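Two arms keep losing hold of a thin necklace chain

Posted by Punico, 2024-03-17

I've been building a two-arm setup at home since December and I'm stuck on one job – getting a silver necklace off the mat and onto a little wooden stand. Holding the clasp is the bit I can manage.
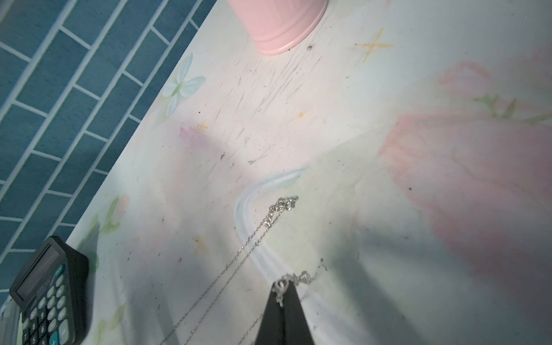 After that it all goes wrong. The chain bunches up, the second arm grabs at nothing, and I end up sorting it out with my fingers! Both arms share one front rail, and I've recorded 2,000 practice runs.
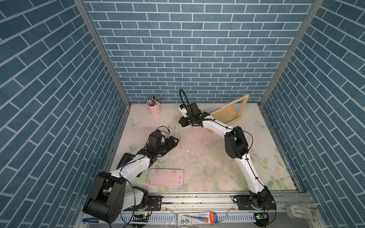
2 replies

Awuor Mwakalinga

Hello! I'd slow the handover right down and let the two grippers meet in mid-air, well clear of the mat. Mine is a similar build (same sort of rail) and I had them meeting far too low.

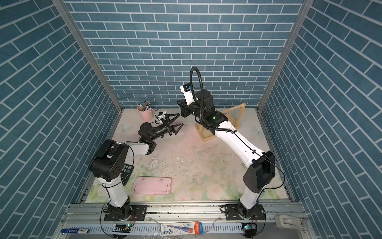 I'd also give that mat a wipe, and maybe try a plain one. Silver on pastel flowers is hard enough for me to see, never mind a wrist camera. Could you post a close-up of the chain at the stand?

Muriithi

more data. i needed 3,000 for shoelaces

Punico

Thanks both, plain mat ordered. Close-up as requested:

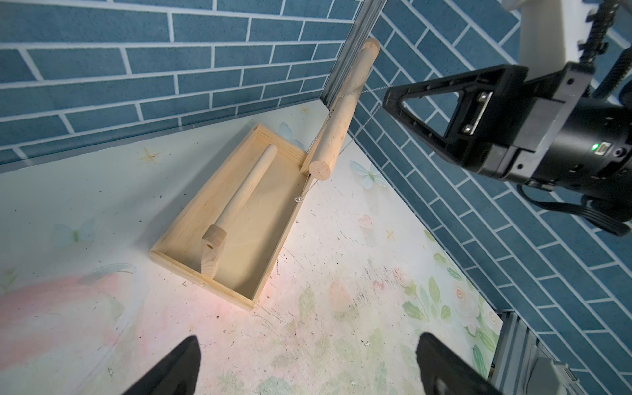

Chain round the raised dowel, clasp down on the table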